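Search this site Enter keywords Go

Kitchen chores by hand, so a robot can learn them

Prindura crew wants 70 tasks recorded before end of June

If you've walked past the old Sitompul building lately and seen people clamping a rice cooker over and over, that's Caltik. The small automation outfit moved its data work to Prindura in the autumn and is now midway through its biggest round of recording yet.

The idea is simple enough. People do ordinary kitchen jobs using a hand-held gripper with a camera on it. Open a lid, shift a plate, put a spatula back in its basket. The recordings go to a learning program, which tries to work out the movements for a robot arm to copy later on. No robot arm needed for the recording part, which keeps the cost down.

Xiaoqing Xu runs the sessions. She started with two grippers and a borrowed trestle table, now has 6 grippers and a roster.

"We've got 44 tasks done and signed off," Xu said. "Seventy is the goal. The lids are the slow ones."

Lids are slow becuase people open them differently. Some come straight down on the catch, some sneak in from the side, a few tilt the whole gripper over. Xu wants all of those in the set. What she does not want is the same neat grab over and over from the same spot, so the table gets rearranged between goes. Cooker to the left, cooker to the right, plate swapped with the tray of beans.

Fumbles are kept as well, up to a point. If the fingers slip and the person has another go, that stays in and gets a label. If something ends up on the floor the take is binned.

Recorders work in pairs, one on the gripper and one keeping the log. Shifts are two hours with a break for a cuppa in the middle. Wrists get sore after that, Xu said, and the movements go sloppy, and the program learns sloppy.

Most of the current lot are students from Wolleck, down the road. Training takes a morning. New starters spend most of it learning to slow down at the last bit before contact, and to keep their free hand right out of view of the camera.
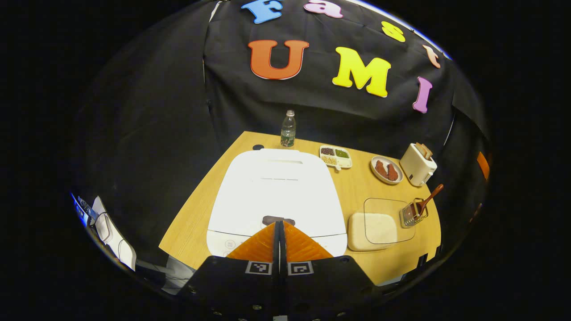
Closing in on the rice cooker latch, with bread in the toaster and three kinds of legumes in the divided tray.

Each gripper carries a pair of square black-and-white markers below the orange fingers. Recorders are told not to cover them with a sleeve or a stray thumb. Takes where they drop out of sight get flagged in the log and someone checks them by hand the next morning, usually Xu.

Checking is now the bottleneck. Recording a task is a matter of minutes but going back through the takes can eat up a whole arvo, and there are only two people trained to do it. A third starts next month.

After the kitchen set comes laundry, folding first, then pegging out. Xu is less sure about pegs. "Small, springy, and they go everywhere," she said.

Caltik says it has not decided wether the finished recordings will be shared outside the company. A decision is expected once all the tasks are in.

More recorders are wanted for the evening shift, 5.30 pm start. No experience needed, left-handers especially welcome as the set is short of them. Ask at the Sitompul building front desk.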